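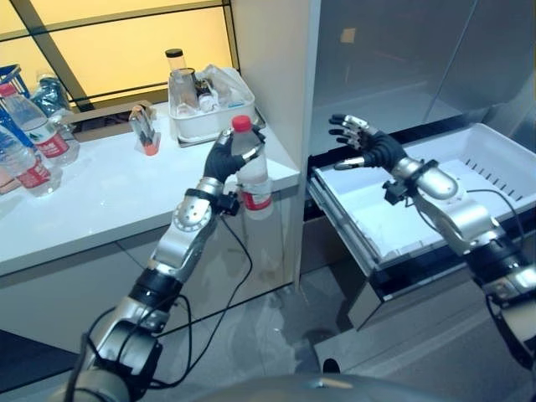

Water bottle at the counter, drawer open

Progress report – Donley Teen Reading Project
To: Urho Laitinen
Covers everything up to the end of December

Quick one, sorry, the next box of books needs checking in before the school opens. Longer numbers are in the spreadsheet you already have.

Where we are. Two reading groups going, same as planned. 53 kids signed up across both, grades nine to twelve. The grant was written for contemporary YA about grief and leaving home and we've stuck to that, mostly. A few of the older ones asked for something with a mystery in it so Đức Hứa swapped one title out. Told him fine. Hope that's fine with you too.

Books. 3287 copies bought or donated since the start, counting the paperbacks from Muñoz. Those came in good shape apart from one carton with bent corners. We gave those out first. Kids keep the copies, as agreed, so please don't expect a shelf count at the end of the year.

The $2000 set aside for the author visit is not spent. The writer we wanted has a deadline and can't travel. She offered a video call for no fee, which we took, and that leaves the money sitting there. More on that below. 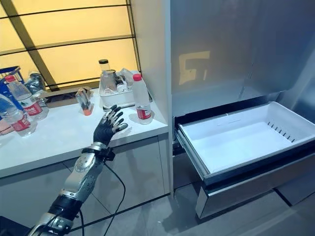 Hand raised by the white countertop

Reading list. Finished: the road trip novel, the one in letters, and the short one about the sisters and the lake house. The letters one was the clear favorite. Several read it twice and one girl wrote her own last letter from the mother, four pages, which we'd like to put in the spring booklet if her family says yes. The lake house one split the room. Half thought the narrator was hiding too much for too long and got tired of waiting. The other half said that was the point. Good argument, went past the bell.

Started but not finished: the verse novel. Slower than expected. Reading it out loud helped alot, so we're doing that for the rest of it.

Dropped: the fantasy sequel. Not enough of them had read the first book. My mistake. 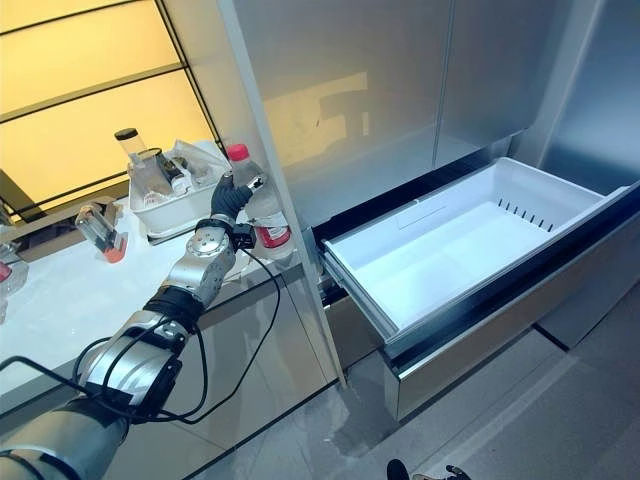 Groups and Attendance

The morning group is steady. The after-school group thinned out in December – buses, basketball, finals – and a few haven't come back yet. Đức is writing to the families. We'd rather keep that group small than fold it into the morning one, the two have very different tastes and the after-school kids talk more when there are fewer of them.

Findaseo is still where we post the discussion questions. Works okay on phones. The older students ignore the questions and argue about the endings instead, and the comment threads are better for it. I've copied the best ones into the folder for you. First names only.

Student reviews: coming in, uneven. Some are a paragraph, some are one line and a star rating. Flelonow has agreed to print the spring booklet at cost but needs final text a month before, so we're pushing for drafts now. Cover drawing is done. Table of contents isnt.

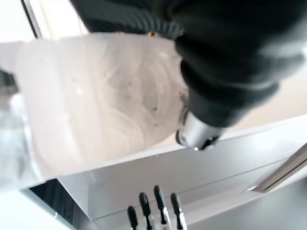

Back to the author money. Three choices as I see it. Hold it and try for another writer in the spring. Put it toward a class set of the next book plus a few audio copies for the kids who asked. Or send it back. My vote is the class set, and Đức agrees. We need your okay in writing before we order anything.

Next up: finish the verse novel, video call with the author, pick two more titles with the students voting this time, booklet text to Flelonow.

Still need from you: yes or no on the budget change, and the new logo file for the back cover.

Will send receipts separately.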